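News Program People Participate Archive Contact

Program > Garamo > Open calls > Household linen

Call for participants: Working with household linen at Garamo

Garamo is inviting persons who sew, mend, dye or simply take care of household textiles to join a working group in the old school building of Lurnis. The group will work for 16 days on sheets, tablecloths, towels, covers and curtains, which means on the cloth that is in use every day and that receives very little attention until it has a hole.

It is the second time that we organize such a group. The first one worked with clothes, and many participants told us afterward that they would have liked to bring other things from the home. A shirt is small and can be turned on a table. A double sheet is a different matter: it is heavy when it is wet, it pulls on the seam, and one needs space and a second pair of hands to fold it properly. We have the space now, and we would like to find the hands.

What the group will do

In the mornings we work together on one technique. We begin with darning by hand and by machine, continue with patches that lie flat and can be slept on, and then come to the old method of turning a sheet sides to middle. With this method the worn center is cut through, the strong outer edges are joined, and the sheet has a second life with a seam in the middle. Some people find this seam not comfortable. We will try several ways to make it flatter, and we will compare them.

In the second half we go to color. Faded cotton can be dyed again with plant material, and the region around Lurnis offers walnut, weld, onion skins from the two kitchens that collect for us, and a good quantity of iron-rich water which gives duller greens and grays. Large pieces do not take color evenly in a small pot, so please expect stains and lines. We consider them as part of the learning, but if you wish a perfectly even result you should bring small pieces.

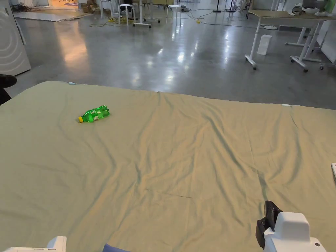

The afternoons are free for own work. You can continue with the technique of the morning or follow a project that you brought with you. The irons and the sewing machines are shared, and there is a list on the door where you put your name for the machine that you need. Whoever works by hand does not need to be on the list.

On most evenings one participant shows something to the others for 30 minutes. It can be a finished work, a family cloth with its story, a way of folding, a book, or a question that you cannot solve alone. It does not have to be a lecture. Last time the best evening was about the correct way to wash wool blankets, and it became quite loud.

Who can apply

We look for people with different levels of experience. You do not need a diploma in textile work, and we will not ask for a portfolio. You should be able to thread a needle and to sew a straight line by hand, because there is no time in the program for a beginner's lesson. It is welcome if you:

– work in a hotel, hospital, theater or laundry and know linen from the professional side
– repair textiles for other people, paid or not paid
– study design, conservation or a similar subject
– have inherited a cupboard full of cloth and do not know what to do with it

The working language is English. Most of us speak it as a second language, so please do not worry about mistakes. With Engelbert Holzer, who leads the dye room, you can also speak German.

Participants must be 18 years or older on the first day. The workroom and one bedroom are on the ground floor and can be reached without steps. The dye room has three steps down, and if this is a problem for you, please write it in your application so that we can move some of the pots upstairs.

What to bring

Please bring between two and five pieces of household cloth which may be cut, dyed or changed. They must be washed. Cotton and linen are the most useful, mixed fabrics are possible for mending but take the plant color badly. Do not bring a piece that you would be sad to lose.

Bring also your own small scissors, thimble if you use one, and clothes for the dye room. Needles, thread, patching fabric and mordants are provided. Our thread is from Gaber and comes in white, natural, gray and a dark green. If you need another color, you should bring it with you.

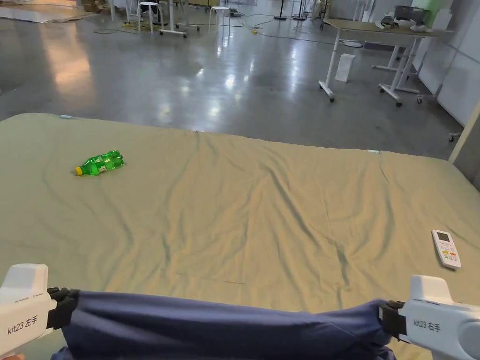
Staying in Lurnis

The bedrooms are simple and most of them are shared by two persons. Bedding is given on arrival and everybody makes the own bed. We ask you to wash the bedding on the last morning, and the machines are in the corridor behind the kitchen.

Breakfast and a warm lunch are included. Lunch is vegetarian and is cooked by Makia, the small kitchen in the next house, which can also prepare food without gluten or nuts when it is informed before. For dinner you cook alone or together, as you like. The village shop closes early – please buy what you need before the afternoon work begins.

The building is old and is heated with wood. The workroom becomes warm quickly, the bedrooms more slowly. A thick sweater and indoor shoes are a good idea.

Costs

The participation fee is 276 euros. It covers the bed, the two meals, all common material and the use of the machines. Travel is not included. There are two places without fee for persons with low income, and for these it is enough to write one sentence in the application. We do not ask for documents.

The fee is to be paid within 30 days after you receive our confirmation. If you cancel later and another person can take your place, we return the whole amount. If no other person can be found, we keep half of it for the kitchen and the heating.

How to apply

Please send us a letter of not more than one page. Tell us what you do with textiles at present, what you would like to learn, and what you could show to the others on one evening. Add one or two photographs of a piece that you would bring, including the damaged place. Photographs from a telephone are fine.

Mention also:

– your name, city and telephone number
– if you prefer a single or a shared room
– food that you cannot eat
– if you apply for a place without fee

Applications must arrive by 13/11/2020. The letters are read by Engelbert Holzer and two participants of the first group. Everyone receives an answer, also when it is negative, and the exact days of the stay are sent together with the confirmation.

Questions can be sent through the contact page. The office is occupied only in the mornings, so an answer may need a few days.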